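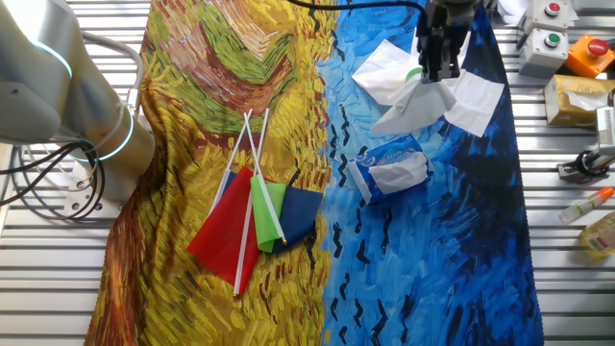
The arm bench on the second floor at Aldale has been running since March, and I finally got to spend a whole morning there, so forgive me if this item goes long! For anyone in the Bhatia building who hasn't wandered up yet: this is where we're working out how much of the soft-goods handling for the kit line a robot can take on, and what the people on that line will be doing once it does. Boxes and bottles we more or less understand. Soft, thin, floppy things are the hard part, and they're a big share of what goes into our kits. The bench gets busy fast. You'll find a little pile of hand flags in red, lime green and navy on their white sticks, a packet of tissues with one half out, and under all of it a printed cloth of a painted wheat field and blue sky, crows and all. I could have watched it until lunch (and then I did watch it until lunch).

Our kit catalog lists 531 items now. A surprising number of them are limp. Tissues, wipes, paper napkins, flags for the event kits, thin gloves. The hand packers know every one of them by feel, and if you've ever stood next to somebody filling travel kits at full speed you know it's a pleasure to see. It's also hard on wrists and thumbs. The line team told us that in the very first planning meeting, and pinching was at the top of their list, well ahead of lifting. So the project, which goes by Sonance on the schedule board, started with pinching.

What I liked best about the morning was who was in charge of it. Two packers from the line do a rotation at the bench now, 60 minutes at a time, and they set up the work. They pick the items and lay them out, they decide what counts as a clean pick, and they write it up in the Maken log. The engineers ask them things constantly. Where do you take hold of it? How hard? What do you do when two sheets come up together? One packer had an answer to that last one that took a good five minutes and involved both elbows, and all of it went into the log.

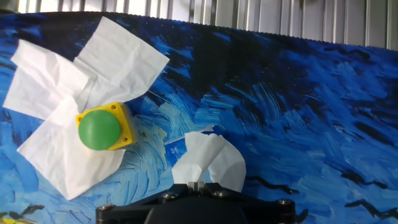
Is anybody's job on the kit line being cut because of the arm?
The headcount on the line stays where it is through the trial, and the agreement with the line team says any change after that has to be discussed with them first. The plan is for the arm to take the repeat picks while packers move between final assembly, checking and bench setup.

That agreement is posted next to the time clock, by the way, and it's short enough to read while your coffee cools. It also covers pay during bench rotations (same rate, and the training hours count toward the next grade) and says that bench results can't be used to set hand-packing targets. The packers asked for that second part and I'm really glad it's in there.

Some things have changed already. The morning huddle has a bench report in it, usually given by whoever rotated through the day before. Tissue cartons are being stacked with the opening facing out, which was a bench idea that the hand packers decided they wanted too. And there's a new column in the Maken log for "felt wrong," for the times when a pick counts on paper but the person standing there didn't like the look of it. I read through a few pages. It's wonderful stuff, full of words like "stingy" and "grabby" and "too polite."

Plenty is still open. The arm is slower than any of us at this, and we don't know yet how it will cope with a full shift of mixed kits. The next step is a run of 200 tissue picks with packers doing the scoring, and after that the team wants to go to flags, which I'm told are much worse. The noise question from the last issue is still being looked at. If your station is under the bench and you're hearing it through the ceiling, put it in the log so it gets counted with the rest.
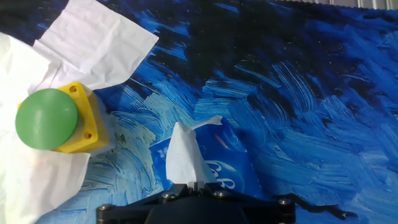

At the tissue packet, with the green button off to the left.

There's room for more people on the rotation. You need 72 hours on the kit line behind you and the short safety session, which runs at 2 p.m. on the days marked on the schedule board. No computer background needed, and the two packers already doing it will both tell you the log is the fiddly part. Add your name to the sheet by the second-floor door, or just come up and watch for a bit first. Bring opinions about napkins.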